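4.2 Working Safely Around a Low Hand

Welcome to the fun part! Your arm can now reach all the way down to floor level, and a few good habits will keep people, fingers and carpet in good shape. These are the rules we use in our own Dastow workshop – Tania Khan wrote the first set, and Misaki Hirano still adds to it every February.

Before you start

1. Mark the work area with floor tape. Press it down flat so feet and fingers can't catch it.
2. Tell everyone nearby that the arm is going to move, and wait for an answer.
3. Check that the emergency stop is within reach of the person running the arm.
4. Look over each finger joint and bolt. If a bolt sits proud, stop and see section 4.6.

Moving down to the floor

5. Choose Slow mode. Lower the arm in short steps, up to 362 mm in all, and pause after each one.
6. Keep the fingertips clear of the carpet. Loose fibers love a finger hinge!
7. Watch both limbs, including the one that isn't working. It's easy to focus on the hand and forget the forearm above it.

CAUTION: Never reach between the forearm and the hand while the power is on, even for a dropped screw. 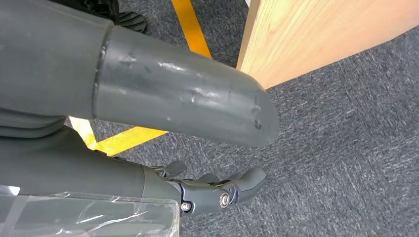
Figure 4-3. Hand low over carpet, with the forearm close above and yellow tape on the floor.

NOTE: Light scuffs on the covers are fine. Cracks are not – take the arm out of use and call the Ondovden service desk.

8. When you finish, raise the hand before you switch off, then write the hours in the logbook. Joint service is due every 2,000 hours.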